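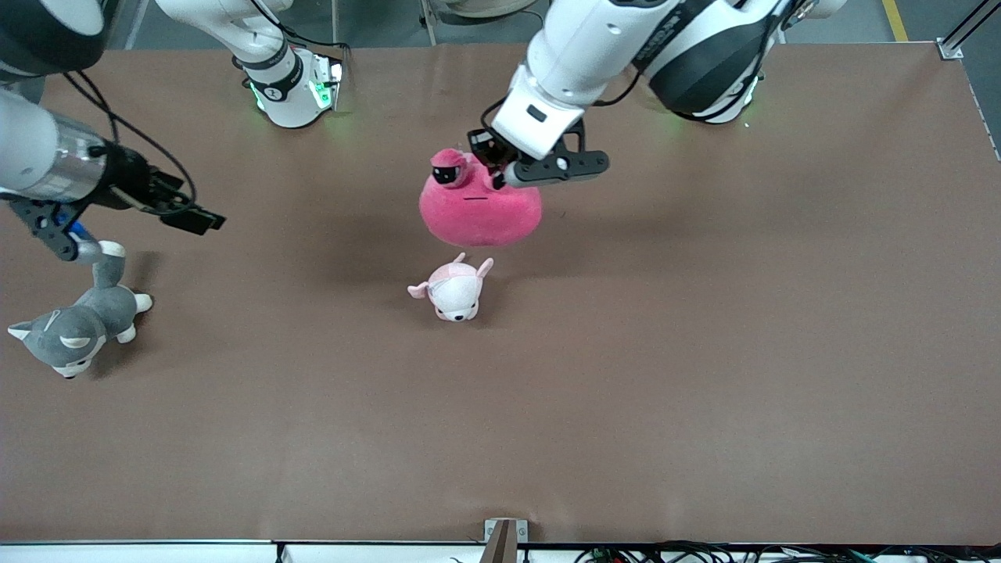

A reader from Hughes wrote in to ask why anyone would test a gripper on soft toys when the data sheet already gives the gripping force. It's the question we get most, so it goes first!

Gripper trials at Roltamthorpe: your questions
Reading time: 2 minutes

Why soft toys?
Force figures are measured on hard blocks. Plush squashes, slides and folds, and it shows up a poor grip far quicker than a block does. We love them for it. A round, plump toy gives the fingers very little to hold, and a long one with legs and a tail wants to swing.

Which grippers are you comparing?
Two parallel ones, both with two fingers: the Kaltell and the Prurkgate. Each gets 500 lifts per toy on the same table.

Why two arms?
So one can hold while the other waits its turn. We also want to try handing a toy from one arm to the other, and that's where the fun starts - the second gripper has to find a bit of toy the first one isn't already squeezing.

How many lifts have you logged?
1,503 up to the end of July, and 561 of those were with the Kaltell. The Prurkgate is ahead only in numbers, as it arrived first.

Any favourite yet?
I keep changing my mind. The Kaltell closes more gently and is lovely on thin ears. The Prurkgate gets a better bite on a fat round body, but it can pinch the cloth and miss the stuffing.

What counts as a good lift?
Clear of the table and held for 30 seconds. A toy that turns in the fingers still counts, with a note. One that drops doesn't.

Where should the cables go?
Over the forearm, with a decent loop left near the wrist. Too tight and the wrist can't turn fully. We got this wrong twice.

Does the table colour matter?
To the camera, yes. We like a plain matt top, and brown has been good with pale toys. Shadows are still a nuisance under a lifted toy, and we're trying softer lamps next.

Can I send you a toy?
Please do! Floppy ones especially. No batteries inside, please.

Contact the bench team | © Roltamthorpe, August 2019 | Back to top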